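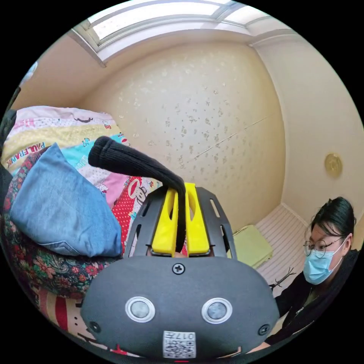 *Monday morning, yellow on dark gray*

**Route 311: should we fight for the late bus?**

**kobe_smits** wrote:

Good morning to everyone. I am living in Nernley for four years now and I take the 311 to Dimgate almost every working day. From September the last departure from Dimgate will be at 9:40 in the evening. The 2355, which I use when I have the late shift, disappears completely.

I have read the notice at the stop two times to be sure that I understand it well. It says that the late bus is "lightly used." I would like to know what is meant with lightly. On my evenings there are people from the hospital laundry, two or three students, and a man who always sleeps until Prarnton and always wakes up one stop before it.

Does somebody here know how one can object? I have never done this in this country and I want to do it properly.

**trilok_rawat** wrote:

There's a comment form at the library, and I think the desk at Dimgate station has them too. Write your own words. When they cut the Sunday service, people sent in copies of the same letter and I heard it got counted as one.

Say which days you travel and what you would do without it. For me it's a taxi or sleeping at my cousin's.

**TCatterall** wrote:

I'll be the unpopular one. I've been on the 2355 plenty of times with just me and the driver. If dropping it means the morning buses finally run on time, I'd take that deal. The 7:10 has been late so often that I leave the house by the 6:40 now.

Plus a driver who finishes after midnight can't do the early run.

**kobe_smits** wrote:

> If dropping it means the morning buses finally run on time

Thank you Terence, I understand this argument, but the notice does not promise it. I looked for any sentence about the mornings and there is none. If they would write "we move these hours to the 7:10," I would maybe still be sad but I would find it reasonable. 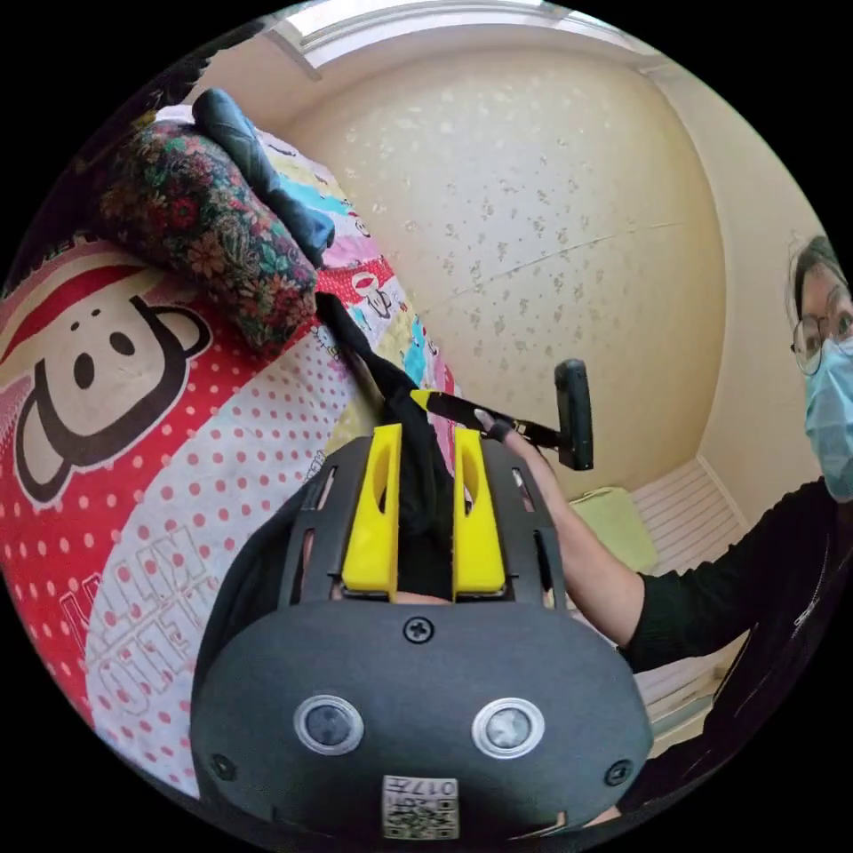

Also I think it depends very much on the evening. On Thursday the shops in Dimgate close later and the bus is well filled as far as the Michiels bakery. On Tuesday I believe you, it can be only you and the driver. So why not keep it for 3 evenings in the week? I would change my shifts for this. My supervisor is flexible if I ask early enough.

**crisanto_g** wrote:

Three nights a week is how you lose it slowly. People can't remember which nights, they stop trusting it, then the numbers drop and it gets cut the next year. I saw this with the Prarnton loop.

I'd rather they keep it every night and send a smaller bus.

**TCatterall** wrote:

A smaller bus costs almost the same. You're paying for the driver.

**crisanto_g** wrote:

Fuel isn't free, Terence.

**TCatterall** wrote:

Didn't say it was.

**milanh** wrote:

Different idea: ask them to run it at 11:15. The cinema lets out by eleven and the hospital shift ends at half past ten, so those people now sit in the cold for more than an hour. I work at the hospital and most of us would like it better.

**kobe_smits** wrote:

Milan, for me 11:15 is difficult — I finish at eleven on the other side of the river and it is a long walk. With a bicycle it would be possible, except in the winter when the bridge has ice. But I see that it would help more people than me. I will mention it in my letter as a second choice.

Trilok, I have been to the library and they had no more forms. The lady has made a copy of the last one for me, and she says new ones come on Monday. Do I have to give my full address on it, or is the town enough?

**trilok_rawat** wrote:

Full address, otherwise they may set it aside. And keep a copy for yourself.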